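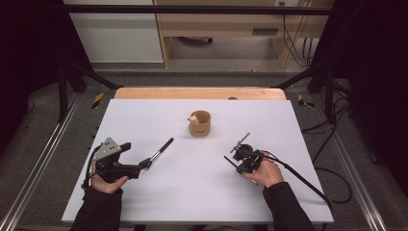

Both hand grippers over the board, cup in the middle.

2025-01-26

Long session at the Trerdale shop, and for once most of it went into the grippers and not into moving furniture. Writing this up while I still remember which screw went where.

Starting with the left one, because that's the one that has been bugging me. The trigger was sticking at the end of its travel again. Last time I blamed the return spring and swapped it for a stiffer one, which made my finger sore and fixed nothing. So this time I took the grip apart properly and found the pivot pin had worn a little groove in the printed part, and the trigger was dropping into it every time it closed all the way. Printed a new trigger with a brass sleeve pressed into the hole. The sleeve went in crooked on the first one, straight on the second. It feels so much better now! Put the old soft spring back in too.

The gray plate on top stays as it is. I know some of you wanted to shave it down to save weight, but I hung the whole left gripper on the kitchen scale with the plate off and with the plate on and the difference is 30 grams. Not worth another evening with the file. If somebody wants to drill holes in it for looks, please do it on the spare.

Right gripper: cleaned the knob threads, put a drop of the blue threadlocker on the finger mount, left everything else alone. The jaw offset is still a bit odd compared to the left, so you have to roll your wrist in further than feels natural when you come at something from the side. I got used to it after a while, but a guest wouldn't. Could turn the mount a few degrees and redo the calibration. Not tonight.

Then the cup runs. Same task as before - steady the cardboard cup with one side, reach in with the other and take the little thing out, set it down on the board, put it back. I did 102 passes in all and threw out the first few while I got my hands warmed up. Kept 98. Of the four I dropped, one was a cup that went over completely, and the other three were the logger complaining about the right side.

Which brings me to the logger. The Naler board (the small one we got for the encoder signals) loses the right gripper whenever the cable gets pulled near the plug. I could make it happen on purpose by leaning back. It's the connector and I'm pretty sure of that, the same cable on the left port behaves the same way, and the left cable on the right port is fine. For now I zip-tied a bit of slack at the plug and it held for the rest of the evening. Proper fix is a new cable with a right-angle plug. I have one in the cart at Flasari but haven't hit the button, if anyone needs heat-set inserts or anything let me know and I'll put it all in one order.

About the cables in general: they're a mess on the carpet along the right side and I am as guilty as anyone. I'd love to get them up off the floor and over the crossbar. Velcro, not tape, please, we spent half of September picking glue off the posts.

White board on the table is staying. I tried a few runs on bare wood early on and the tracking was jumpier, I think from the grain, though I only did a handful so don't quote me. With the board down it settled right away. It does slide a bit if you lean your wrists on it. I have some of that rubbery drawer liner at home and will bring a piece.

Playback was the nice part of the night. I fed the kept runs into the Villaseñor script, the one that trims the dead time at both ends, and it cut the files down a lot. It still trims too hard at the end if you let go slowly - it decides you're finished while the fingers are still opening. I raised the hold time to 40 samples and that looks right on the ones I checked by eye. I have not checked all of them. If you pull the folder before I do, look at the ends first.

Stuff for next time:

- order the right-angle cable (me)
- drawer liner under the board (me)
- rotate the right finger mount, recalibrate
- print two spare triggers with the sleeve hole already reamed
- cables up and over the crossbar
- try a heavier cup, this one scoots when you barely touch it

The old trigger is in the parts tray with a piece of masking tape on it, in case anyone wants to see the groove. Both grippers are on the charger shelf, and the small hex key is back in the drawer where it belongs.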